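Prenness blackout enclosure kit: three months with the curtains drawn

Reviewed by Ilaria Gatti

I should say at the start that I never thought I would write this many words about what is, at heart, a metal frame with some black cloth hung round it. But when you look after a two-armed cell day in and day out, the box it lives in ends up mattering a great deal, and I've had enough messages asking how ours is put together that a proper review seemed the kindest way to answer them all.

We bought the Prenness kit in May to go round a pair of arms that had been standing in the open beside a south-facing window. Anybody who has tried to get steady results next to a window will know how that went. By four in the afternoon the sun came straight across the table, and whatever had behaved itself in the morning was suddenly a different job. I paid £716 for the frame, the brackets, a bag of clamps and the cloth, and delivery was on top.

Putting it up took two of us most of a Saturday. My colleague Tiziana Martinelli is a good deal taller than I am and did everything above shoulder height, for which I remain grateful. The frame goes together with an Allen key and the corner brackets, and the brackets are lovely – stiff, well finished, and they pull the corners square as you tighten them. Do leave them all a touch slack until the last one is in. We didn't, and had to undo the back edge and begin again, with the tea going cold on the windowsill. 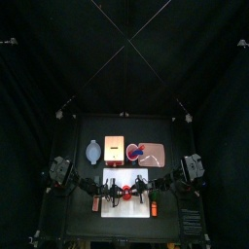 5 min read

With the cloth up, the change in the light is really something. Ours is dark on both sides and overhead, and a white board laid in the middle of the table comes up beautifully bright against it. The arms sit one on each side and reach in towards each other, so the grippers almost meet over the board. That meeting point is what I check first after any work on the cell. I put something light and round between the two, bring them in slowly, and watch whether one side pushes before the other. If it does, I go back to the base bolts before I touch a single setting.

The rest of my test layout is ordinary household stuff: a pale blue bowl, a pink cup with a couple of utensils leaning in it, a tray, a box, an orange bottle nearer the front. I like a mixture of shapes, and I like having things at the back of the table as well as the front, where an arm has to fold itself up a bit to get round them.

Now for the grumbles, and I do have a few. The cloth hangs in loose folds and there is more of it than you need. It looks rather handsome, like the wings of a little theatre, but an elbow can catch in it if you're careless with your limits. I pinned ours back further than the leaflet suggests and set the side limits in by 24 mm, and we've had no snags in the time since. The silver clamps that come with it are fine, though small, and I'd have happily paid for a few more of them.

Dust is the other thing. Black cloth gathers it and then lets it go on to the table whenever somebody brushes past. I take the side panels down once a month, shake them outdoors and run a soft brush along the cables while I've got the room to get at them. It's a good moment to look for rubbing where the cables hang between the links, too.

I did look at the Etonora cabinet before buying, and it is much the smarter thing, with proper hinged doors, but you can't get at the arm bases without taking half of it apart. With the Prenness you lift the cloth and there they are. When I had to change a gripper in the second month I was in and out before lunch, and most of that was hunting for the right screwdriver.

Would I buy it again? Yes, gladly, and I'd order the extra clamps at the same time. Four stars out of five from me, the missing one being for the leaflet, where the drawing of the back edge is printed upside down.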